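Week 3 - Setting the Table, Serving Hot Food

Okay, picking up where we left off on Monday. I know some of you think table setting is the boring week, but I love it, so bear with me!

First, the bowl. I want one serving bowl in the middle of the table before anything else goes down. Middle means middle - stand back and check it from your own chair and from the one across from you. Stainless steel is my favorite for class because it takes a beating, but it gets hot right through, so never carry it full without mitts.

Next, the trivet. Put it on the table before you go anywhere near the stove. I set mine on the right (I'm right-handed, lefties please flip it). A silicone one with raised ridges grips nicely and wipes clean in a second. Cloth ones slide around on me, and I've lost a good lentil soup that way.

Then the lift. Come at the bowl from both sides, one hand left and one hand right, straight up, over, and down onto the trivet. Go slow. Seon-mi asked if one hand is okay for a small bowl. Cold salad, sure. Soup, no.

For next time: practice the lift at home with 2 cups of cold water in the bowl, then write me a paragraph on what felt awkward. Mahtab Ranjbar has the sign-up sheet for the dinner in April, 17 places left out of 30.

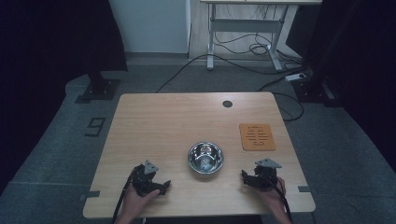
Fig. 3. Bowl in the middle, trivet to the right, ready for the lift.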